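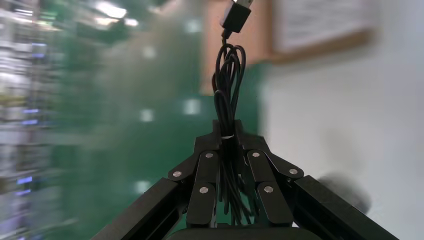 MEDIA RELEASE

Kaseo opens cable return and reuse counter at Skeruvgate

Old USB cables to be sorted, tied and handed back out at no charge

For immediate release

SKERUVGATE, April -- Kaseo has opened a permanent counter for unwanted USB and charging cables on the ground floor of the Skeruvgate centre, next to the parcel lockers. Residents can drop off cables they no longer need and take home ones they do. There is no charge either way and no membership is required.

The counter follows a trial that ran at the Sitthichai branch library over the summer. During the trial the library took in 1865 cables, of which 1281 were found to be in working order. Most of the working cables have already gone to new owners. The remainder have been moved to Skeruvgate and form the opening stock.

"We asked people what was sitting in their bottom drawer and the answer was nearly always cables," said Siu-ming Chou, program manager at Kaseo. "Black ones, mostly, in a knot. They don't want to put them in the bin and they don't know what half of them fit. So they stay in the drawer."

How the counter works

Cables can be left in the grey tubs at the counter at any time the centre is open. They do not need to be sorted or labelled. Staff untangle them, wipe them down and check the connectors and the outer jacket for damage. Each cable is then plugged into a tester supplied by Orkex, which shows whether it carries power, data or both.

Cables that pass are folded into long loops and fastened with a thin tie near the connector end. One connector is left free so that a visitor can see what type of plug it has without undoing the bundle. The bundles are stored upright in trays according to plug type, with short cables at the front and long ones at the back.

Kaseo tried several ways of bundling during the Sitthichai trial. Winding cables tightly around the hand was quick, but it put a sharp bend in the cable just behind the plug and the bundles sprang open in the trays. Rubber bands perished and left marks on the jacket. Loose loops with a single tie took a little longer to do and stayed together when handled, and that is now the standard method at the counter.

Cables that fail the test are cut once through the middle so they cannot be put back into use by mistake. They go into a separate bin for metal and plastic recovery. Loose ties in good condition are kept and used again.

What can be dropped off

The counter accepts USB cables of every type, including older square and mini plugs used with printers, cameras and portable hard drives. It also accepts phone charging cables of any brand, headphone extension leads and short network cables.

The counter does not accept power boards, mains extension leads, batteries, power banks or plug-in chargers with a damaged case. Batteries and power banks should be taken to the battery drop-off at the transfer station. Please do not hide them in a bag of cables -- it has happened, and they have to be removed by hand before anything else in the tub can be touched.

Plug-in wall chargers in sound condition will be accepted later in the year, once a second test bench has been fitted.

What can be taken home

Visitors may take up to nine cables per visit. Schools, community groups and repair cafes that need larger quantities can place an order at the counter or by email, and should allow a week for it to be made up. A mixed box of 38 cables has been put together for classrooms. It contains the plug types most often requested by teachers during the trial, along with a printed card showing each connector at actual size.

Anyone who is unsure which cable they need is asked to bring the device with them. A photo of the socket will also do, provided it is in focus and has something beside it for scale, such as a coin.

"The one people come looking for is hardly ever the newest sort," Ms Chou said. "It's the lead for a camera that's been in the cupboard for years with the photos still on it. We keep a tray of those and we don't let it run down."

Folding cables at home

Kaseo has produced a one-page sheet on storing cables, available at the counter. The main points are set out below for publication.

Unplug both ends and run the cable through a dry cloth. Look for splits in the jacket and for bent or discoloured plugs.

Let the cable hang for a moment so any twists can come out. Fold it back and forth into loops a little longer than your hand. Do not pull the loops tight.

Leave a short length free at one end, so the plug stands clear of the bundle.

Fasten the loops with a twist tie, a strip of hook-and-loop tape or a piece of soft string. One tie is enough for most cables. It should be firm enough to hold the loops together and loose enough to slide along them.

Store the bundles on end in a shoebox or a drawer divider, plugs facing up. Cables laid flat in a deep drawer will work their way into each other every time the drawer is opened.

If the colour of the cable makes it hard to tell from the others, use a pale tie and write on it with a fine marker. "Printer" or "old camera" is more useful in a few years' time than the name of the plug.

Access and opening hours

The counter is open whenever the Skeruvgate centre is open. A staff member is there from 10 am to 3 pm to help match cables to devices. Outside those hours the trays remain available for self-service and the tubs remain open for drop-off, but the tester is locked away.

The counter has a lowered section for wheelchair users, and the trays can be brought down to it on request. Short-stay parking is available at the rear entrance. People bringing in large quantities, such as offices clearing out a storeroom, are asked to get in touch beforehand so that a trolley and an empty tub can be set aside.

The drop-off tub at the Sitthichai branch library will stay in place. Its contents will be brought over to Skeruvgate for sorting, and library visitors can ask for a particular cable to be sent back to the branch for collection.

About Kaseo

Kaseo runs household reuse and repair services, including the tool library and the small appliance bench at Skeruvgate. It also holds evening sessions on basic mending and home storage. The next session covers desk drawers and will include a folding demonstration; bring your own cables.

Media contact

Siu-ming Chou
Program Manager, Kaseo
Ground floor, Skeruvgate centre

Interviews at the counter can be arranged for mornings before 10 am. Copies of the cable storage sheet and the classroom connector card are available to media on request.

ENDS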